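Teleop in sim for lab handling: anyone got it to carry over to a real bench?
Robots and Automation > Teaching and programming

benchmonkey_au
Posts: 212

Long one, sorry. We run a small analytical lab outside Flesimville and we're being pushed towards teaching our arm by demonstration instead of programming it. The pitch came from Braronix. You sit at a desk with a hand controller, drive a simulated copy of the cell, record yourself doing the job, and their training package (Drutunum) turns the recordings into something the real arm can run. I've spent my working life writing waypoints and I'm not against someone making that job go away. I just don't believe this does it yet.

The sim cell is a Doosan arm over a grey bench with a plate station in the middle, a long instrument housing on the left and a yellow W1 container for finished plates on the right. Our real bench is close to that layout. The task is one I could teach a new tech before smoko: lift the flat plate off the work area, carry it across, put it in W1, go back for the next.

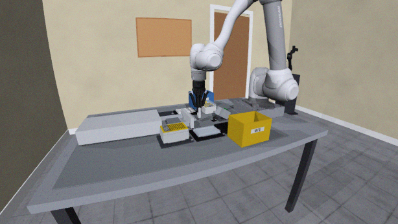 What we were told

Thirty demonstrations and it'd be running. No programming background needed. Anyone on the floor could record.

What I got

I did the 30 myself, and I reckon the first ten should have gone in the bin. The controller has no feel at all. You're judging depth off a monitor, so you come down, stop, nudge sideways, stop, nudge again. I watched a few back and they looked like someone parking a caravan. Then that's what you feed in as the correct way to do the job.

The trained version ran in the sim and it was all right when the plate started where I'd been starting it. Shift the plate over a bit and it went down in the old spot. I asked the rep how far off it should be able to cope with and was told "it depends on your variation." Fair enough, but I'm the one supplying the variation, so what have I bought?

Has anyone here got a hand-recorded task from sim onto a real bench and left it running without someone standing next to it?

torquewrench
Posts: 1408

Short answer from me is no, and I don't expect to. You have a fixed bench, fixed fixtures and a flat plate. Teach four points, add an approach offset, go home. You'd be done in an afternoon and you'd know what it's going to do every time.

People have been selling "just show the robot" since lead-through spray painting. It worked for spray painting.

pipette_pirate
Posts: 95

Disagree with torquewrench, at least in part. Four points is fine if the plate's always in the nest. Ours never are. The night shift puts them down skewed, half on the lip, whatever. I've got a programmed routine with a camera correction bolted on and I spend more time looking after the correction than I ever did on the points.

OP, how much did you move things between recordings? If you reset to the same start every time then 30 demos is one demo, 30 times over. The thing learned what you showed it. I wouldn't hang the whole method on that.

benchmonkey_au

I moved the plate, but not much, I'll cop that. The reset button in the sim puts everything back in the same place and I was relying on it. There's a randomise setting, which I found on the second day buried in a menu next to the lighting. It wasn't in the quick start guide.

I've since gone back and done another lot with randomise on, same desk, same controller. The hard part is always the last bit above the plate. You have a black two-finger gripper pointing straight down, the plate is pale and flat, and on a monitor you get next to nothing telling you how much gap is left under the fingertips. Change the view and you lose your sense of left and right for a second, then you drift. 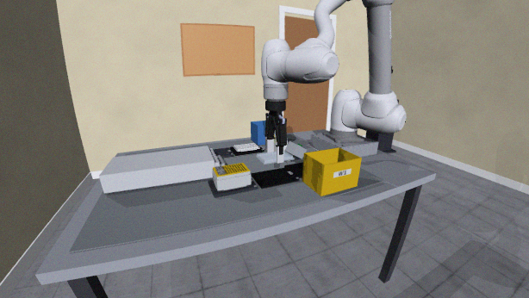
So I ended up with a habit. I'd line up one fingertip with the side of the plate, drop, back off, drop again. Every recording has that little double dip in it now, and so does the trained version. It does my double dip in places where it has no need to. I showed a workmate and she picked it as me straight away.

A bad waypoint I can open and fix. What do I open to fix the dip? Record it all again, apparently, and try to have better habits.

pipette_pirate, I take your point about the starts. It did get better at finding the plate once they varied. It also got slower. In my book that's a trade, and it ought to be on the brochure.

snowblind_ns
Posts: 631

Different industry (fish packing) but the same headache. Two things that helped us.

1. Throw out recordings without mercy. We keep the ones where the operator didn't hesitate and bin the rest the same day. If you leave it a week you get fond of them.

2. Stop letting one person do all of them. Ours picked up a quirk as well, a wrist roll before every grasp. Once a second operator was in the mix it faded.

It never went away fully. I still wouldn't call it a product.

torquewrench

So you need several skilled operators, a reviewer, a sim that matches the cell, somebody who knows where the randomise menu is, and at the end of it you have a slower robot with a wrist roll. Tell me again what problem we're solving.

I'll put some numbers to it. What did the sim build cost you in hours before you recorded a single thing?

benchmonkey_au

80 hours for the cell. That's the arm model (which came ready made, to be fair), the bench, the fixtures and getting the plate to behave when you grip it. For a while it either stuck to the fingers or shot out sideways, depending on a friction value I was picking out of thin air.

And a good chunk of it went on stuff that makes no difference to the task. There's a door and a cork board on the back wall. There are floor tiles. Very pretty. I'd have swapped the lot for a number telling me how hard I was squeezing.

lurker_gone_wrong
Posts: 17

I work on the other side of this (not Braronix) so weigh it accordingly. The background isn't always decoration. If the policy runs off camera images it'll see a background on the real bench too, and one trained against a blank void can go badly wrong the first time somebody leaves a door open. You want walls and shadows, and you want them to vary.

Where I do agree with the OP is that 30 is a sales number. For a pick and place with loose starts I'd want 2000 episodes. You don't drive all of those by hand. You drive a small good set, then the software shifts the objects about and replays adjusted versions, and keeps the ones that end with the plate where it should be. The hand-driven ones are the seed. If the seed has a double dip you now have an enormous pile of double dips, so snowblind_ns is right about being ruthless.

Also check your views. Most people record from whichever one is comfortable to drive in and forget the others. A high angle is miserable for judging height, but it shows you straight away if the arm itself is blocking half the work. Look at it with the arm leaning over the edge of the table and a container tucked in behind the bend, and ask whether you'd trust a policy that only had that to go on.

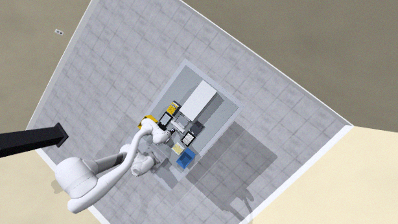
torquewrench

You've just made my argument for me. 2000 episodes to put a plate in a box. And the generated ones are kept if the sim says they worked, and the sim is running on a friction value the OP picked out of thin air. Who checks that?

I don't doubt it's clever. I doubt it's cheaper than me with a pendant.

pipette_pirate

It's cheaper than you with a pendant the fifth time the layout changes. We've moved our bench around more often than that this year. If the alternative is re-teaching every point each time, I can see the sums working out. Not on one task. Maybe on a dozen, if the same sim gets used for all of them.

I would like to see it done by somebody who isn't selling it, though.

snowblind_ns

There was a mob at Stockdale who had a glovebox cell taught this way. I saw it in November. It ran fine while I was standing there, but there was an e-stop on a lanyard round the operator's neck and he never took it off. Make of that what you will.

Back to the OP's dip. Have you tried splitting the job? We drive the rough travel by ordinary program and only use the learned bit for the last stretch down to the part. Then you aren't wasting recordings on getting across the table, and a person can concentrate for a few seconds a lot better than for a whole cycle.

benchmonkey_au

Haven't tried the split. Drutunum wants whole episodes from reset to finish, or at least the wizard does. I'll ask if it can take partial ones. If they say "it depends" again I'm hanging up.

To answer lurker_gone_wrong, I'd been recording from one side view, more or less level with the robot's shoulder. The high view was on but I never drove with it, and I hadn't thought about what the policy might be leaning on. Annoying, as it's the sort of thing I'd pull a junior up for.

Still unconvinced, for the record. What I've got is a copy of my own clumsy driving that can find a plate if it's a bit off square. We haven't put it on the real arm and I won't be the one to do it until I can see what force it closes with. Current plan is to program the travel by hand, keep the W1 drop as a taught point, and give the learned part only the pick, assuming they'll let me. Two of us will share the recording this time.

torquewrench

Travel programmed, drop programmed. You're most of the way back to a pendant, mate.

benchmonkey_au

Yeah, I noticed. Will post when I've heard back about partial episodes. If anyone has a sane way of getting the friction figure for plastic on rubbery fingertips, I'm all ears, the spring scale out of the tackle box is the best I've come up with so far.

lurker_gone_wrong

Spring scale's fine. Do it on a tilted board as well and see if the two agree. Then vary it in the sim either side of what you measured, don't pin it to a single value.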